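FOR IMMEDIATE RELEASE
2018-09-21

Havadby Tenants' Defense League questions police figures on summer drug arrests

HAVADBY -- The Havadby Tenants' Defense League said Friday that the police department's account of its summer drug enforcement push leaves out most of what residents would need to judge it, and called on the city to release the full case list before the council votes on paying for a second round.

The department announced last week that Operation Milari, which began in June, led to 281 arrests in the Lepik and Umari neighborhoods. The announcement called the operation a success. It did not say how many of those arrests led to charges, how many involved the sale of drugs, or how many people were picked up more than once.

"An arrest is a thing police do. It tells you what they were busy with," said Marites Soriano, the league's director. "We asked what changed on the street, and they sent us the same number again in a larger font."
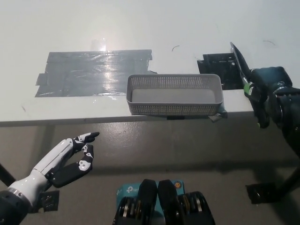

The league's court watchers followed every case they could match to the operation through the public docket. They found 58 in which a charge was filed. Most of those were for simple possession. The league accepts that its list may be short, as some files are sealed and others may have been entered under a different heading. It has asked the department to correct the list line by line and has had no reply beyond a form letter.

Prakash Bangera, who ran the docket search, said the group was ready to be wrong. "If there are 200 more cases sitting in a drawer, show us the drawer," he said. "I'd be glad to put out a second release saying so."

The police statement also credited the operation with a drop in overdose calls. The league does not dispute that calls fell in July. It notes that they fell in parts of the city where no extra officers were sent, and that the statement compares one month with the same month a year earlier, when a bad batch was going around and calls were unusually high. A single month against the worst month on record is a weak basis for a claim of this size.
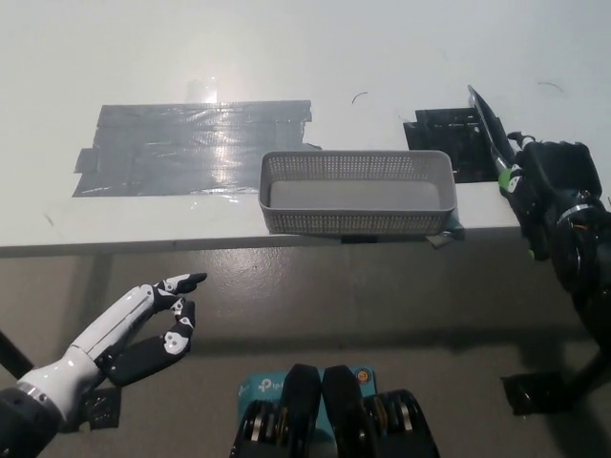

Officers logged 1120 hours of overtime on the operation, according to budget papers given to the council's public safety panel. Those papers do not break the hours down by neighborhood or by type of work. The request now before the council would pay for 300 more.

Jonalyn Rivera, a defense attorney who advises the league, said several of her clients were held overnight and let go the next day with no paperwork. "They count toward the total," Rivera said. "They also missed work, and one lost a room over it. I don't see that in the announcement."

The league is not asking the council to turn the money down. It wants the vote put off until the department has released the outcome of each arrest with names removed, the overtime records by shift, and overdose calls by neighborhood for the past three years.

Council member Kenneth Manalastas has said he will ask for the records at the next meeting. The league welcomes that, and points out that he made the same promise in the spring about traffic stops. Those records have not been released.

Media contact:
Bienvenido Padilla
Press officer, Havadby Tenants' Defense League

The league's docket list and its letters to the department can be requested from the press office.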